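How does a robot learn to put away the groceries?

by Morfudd Gittins, for the Restton kids science page

OK so quick question. How did you learn to pick up an egg without smashing it? Somebody showed you. Then you tried. Then probably splat. Then you tried again.

Robots can learn kind of the same way. From examples. Lots and lots of examples. And a good place to start collecting them is a kitchen that only lives inside a computer.

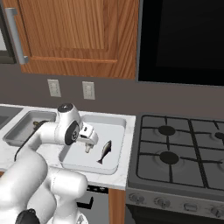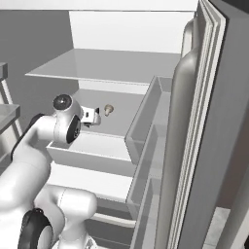

Both pictures are computer-made. Fish by the gripper in the first one, fridge wide open in the second.

Why a pretend kitchen? Well, no mess. Drop a pretend fish and there's nothing to mop. You can press reset and go again, and again, before lunch even.

So what IS an example? Think of it as a little recording. It saves two kinds of stuff:

What the robot sees. Pictures, one after another, like a flip book.
What the robot does. Move left a bit. Down a bit. Close fingers. Stop.

Put those together and you get one try, start to finish. The grown up word is "demonstration". Big word, just means showing how.

At Zistow, the project I help with, a person does the showing. They hold a controller, sort of like a video game one, and drive the arm. The computer writes down every move. My first day I did 13 tries and only 2 were any good. My hand got tired and I kept bumping things. The kids who visited were better then me, no kidding.

Now the tricky part. Say every single example has the fish in the same spot. The robot might learn "go to that spot" and never learn "go to the fish". Move the fish over and whoops, it grabs air!

So we mix it up. Fish turned this way, fish turned that way. Different counter colors. Different lights. Brighter, darker. We have 11 kitchens so far and I want more.

Do the bad tries get thrown out? Some do. Some we keep and mark as misses, so the computer can tell a miss from a hit. Depends what we're teaching.

After that comes training. The computer goes thru all the examples and guesses the next move. Wrong guess, it changes itself a tiny bit. Guess again. Over and over. Takes a long time, we usually leave it running at night.

Try it at home! Get a friend and a spoon and a grape. Close your eyes. Your friend says the moves out loud, left, down, scoop. Write down each move. Now put the grape somewhere else and use the same list. Did it work? Try 2 more spots and write new lists for those.

Next time: how a robot knows when it's finished. Send me your spoon lists before the end of January please, I'll read them all.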